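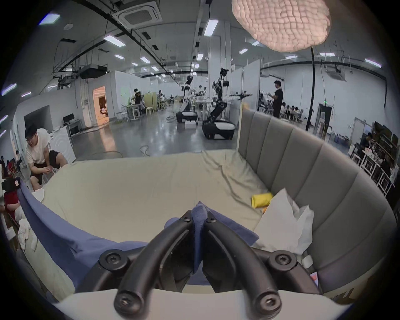 A blue cloth between the fingers of a gripper, at the edge of the bed.

The cloth is the difficult part. A cup keeps its shape when you pick it up, and a planner can trust that the handle is where the handle was. A bedsheet or a towel has no such manners, and the software group at Cania has spent most of its time since October on this one problem.

Their program is called Flumby. It takes the pictures from cameras on the grippers, guesses where the corners of the cloth are, and decides where each of two hands should go next. Sajib Begum wrote most of the planning part. He came to robotics from warehouse scheduling, and he still speaks of a fold as a kind of timetable.

"The left hand must not be early," he told me. "If it is early, the cloth is pulled from the other hand, and the plan we had is worth nothing."

In the first version, the planner gave each hand its own path and checked only that the two did not collide. This worked in simulation. On a bed it made folds that looked, in Begum's words, like somebody had slept badly. The second version plans the cloth first. It draws the line between the two holding points, sets how much this line may hang down, and only then asks the hands to follow.
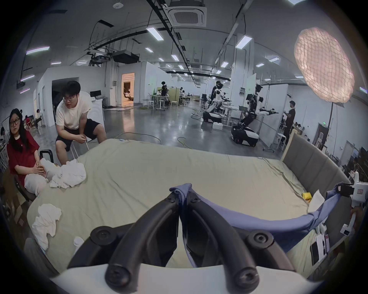

Two grippers hold the blue cloth above the bed in the Cania lab.

The group trains Flumby on 2,582 recorded folds. Each recording is cut into short steps by a labeling tool named Prerkex, which marks the moment when a finger closes and the moment when it opens. Before Prerkex, this was done by hand, and Begum remembers one afternoon when he labeled 43 recordings and then found he had used the wrong clock for all of them.

Timing is still his main worry. The camera pictures and the finger positions arrive on separate channels, and a delay of 200 milliseconds between them is enough to make the model believe that the cloth moved before it was touched. A small service called Nassar now lines up the two channels before anything is saved. 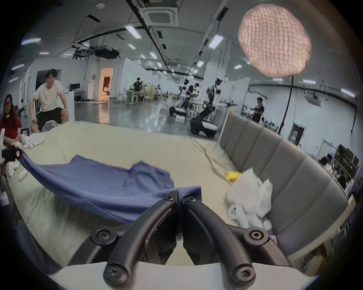
Sag is the number that the planner watches most closely. If the cloth is pulled flat, the fingers can lose it, and if it hangs too low, it drags on the mattress and takes new wrinkles with it. With a blue cloth held at two points and loose in the middle, over a pale sheet, the perception part has a fair chance to find the lower edge by color alone. White cloth on a white sheet is another matter, and there the group must use depth, which is noisy on soft things. Begum would like the model to say openly when it is not sure, so that the planner can wait for one more picture before it moves.

The next release of Flumby will have this waiting step. It will make every fold slower, and not everyone in the group is happy with it. Begum has offered to put a switch in the settings file, and for now the switch is set to wait.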